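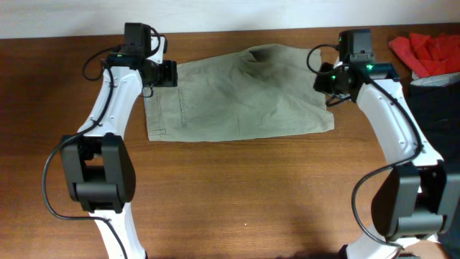 > I have to say I thought the sticker question was settled. The Makhubela
> survey asked 552 children in their first years at school and the
> result was plain enough for me. Give them a shelf of picture books and
> they go for the ones with the Edetti sticker on the front, far more
> often than you would expect by chance. The judges are clearly picking
> books that children want, and all the grumbling on this list about
> grown-ups rewarding each other for sad watercolours looks a bit silly
> now. Could we please go back to talking about the books?
>
> While I'm here, has everybody seen that Cornora are bringing back the
> old winners in the Skevero series? It's about time too. I grew up
> with half of them.

I am one of the grumblers, so I had better answer, and I'll try to keep the grumbling to things I can back up. I've read the Makhubela survey, all of it, including the pages at the end where they tell you how it was done. I'd ask anybody who wants to lean on it to read those pages first, as I came away thinking it says a good deal less than the message above would like.

Start with the shelf. There were 49 books on it, faced out, and the ones with stickers were on the middle rows. The report says the books were placed "for ease of viewing". Middle rows are at eye level if you are six. Anyone who has ever stocked a children's corner knows that a dull book at eye level will beat a good one by the skirting board every time. It might be that the stickered books would have won from the bottom row as well. The survey can't tell us, for they never moved them.

Then there is the sticker itself. It's gold and it's shiny. I'd like to see the same shelf with a gold sticker on the wrong books, say a few that never got near a shortlist, and see what five-year-olds do about that. My guess is that they'd pick them up just as happily, and quite a few would try to peel the sticker off. Until somebody does that, "children choose prize winners" and "children choose shiny things" are the same finding, and I know which I would bet on.

And picking up is all that was counted. There is no record of whether the child turned a page, or asked for it to be read, or took it home, or wanted it again the next week. Wanting it again is the only test of a picture book I have ever trusted. My own two had a winner each by the bed for most of a winter, both presents from relations, and the book that came out every night was a cheap thing about a digger with the spine gone. I don't offer that as proof of anything. I only say I'd have liked the survey to ask.

The groups were also visited two times, and the second visit is added in with the first as though the children had never seen the shelf before. A child who had already been shown the shiny one may well go back to it. Or may be bored with it. Either way it muddles the sums.

None of this makes the Edetti judges wrong. I think they get it right perhaps more often than I've allowed in earlier posts, and when they do, as with the one about the boy and the orphaned otter, it is a fine thing to have a prize that keeps a book in the shops. What I don't accept is that they get it right because they know what children like. Read the speeches. They talk about line, restraint, the use of white space and the courage of the ending. Fair enough, those are all things a picture book can have. But hardly a word is said about being read aloud by a tired person at ten to seven, with somebody's elbow in their ribs, and that's where these books live or die.

The courage of the ending especially. I went back over the winners I own, and an awful lot of them have an animal that must be given up on the last page. It's taken back to the woods, or the marsh, or the zoo. The child stands at the gate and has Grown. I don't object to sad endings. I do object to the same one being called brave every few years, and I notice that the books in which the animal simply stays and goes on eating the curtains don't seem to get to the final round. Somebody on here once said that was because they are lightly made. Some of them are. Others are better drawn than the thing that beat them, and funnier, and funny is harder.

Now to the Skevero books, where I'm sorry to say I am going to grumble again. I have handled three, in the shop, and bought one.

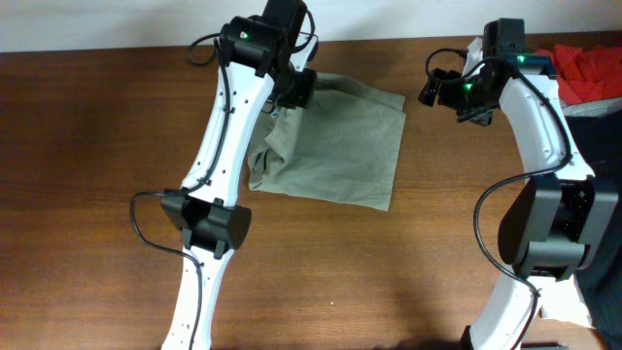 Cornora say the Skevero series restores the old winners "as they were first seen", and I don't think that will stand up to having an old copy next to a new one. The paper is whiter, which throws all the colours off; the browns in the otter book used to look like river mud and now look like gravy. The endpapers have gone from two of the three I looked at. And the boards, which on my old copy are covered in real cloth of a soft sage green, very like the cloth being held at its corner between the two arms in the photo, are now a printed paper with a weave pattern on it, in something closer to bottle green. You can't feel a printed weave. A small thing, I know, but if you tell me a book is as it was first seen then I am going to look.

The words have been touched as well. This bothers me more than the boards do, and I haven't seen anyone mention it. The otter book is short, up to 600 words depending on whether you count the labels in the pictures, so there isn't much room to take anything out without leaving a hole. They've taken out the uncle's pipe, which I expected, and I won't go to the stake for a pipe. But they've also cut the line where the boy says he doesn't care what the neighbours think, and then says it again a page later when he plainly does. The second one is still there. Without the first it isn't a joke and it isn't sad either, it's just a boy saying a thing. Whoever did that had the page in front of them and can't have read it out loud.

There's nothing on the copyright page to say the text has been changed. It says "newly set". I wrote to Cornora to ask what newly set meant and had a friendly reply which told me they were proud of the series and that more titles would follow in October. It didn't answer the question. I have written again.

I can hear the reply to this, because I have had it before, and it's that it's better to have the books back in some form than not at all. Possibly. I'd put it the other way to anyone buying for a school or a library, though. The old copies are still about, they turn up in charity shops and jumble sales for very little, and once there is a smart new edition the old ones get weeded from the shelves as duplicates. I've seen it happen with other reissues. A few years on, the changed text is the only one a child is likely to meet, and none of us can quite remember what used to be on page nine.

So two requests. If anybody on the list has an old copy of any of the winners that have come out so far, would you sit down with it and the Skevero one, and send in any changes you find? Page and line, please, as a general feeling that it was better before is no use to me, I have plenty of those already. Pictures as well as words. I'm told that in one of the others a whole spread has been dropped to bring the page count down, but I have that at third hand and I wouldn't repeat it outside this list until somebody has had both books open.

The other is for whoever posted the survey in the first place. Do you know if the people at Makhubela kept a note of which book was on which row? If they did, it ought to be possible to see whether the plain books on the middle shelves did any better than the plain books on the bottom. That would go some way to answering me, and if the answer is that I'm wrong about eye level then I'll say so here.

As for going back to talking about the books, I rather thought we were. But I'd be glad to hear from the person who grew up with half of them which half it was, and whether the one about the lighthouse goat was in it. I have never met another soul who liked it, I think it's the best thing ever to win, and I'd want to know before October what they've done to the goat.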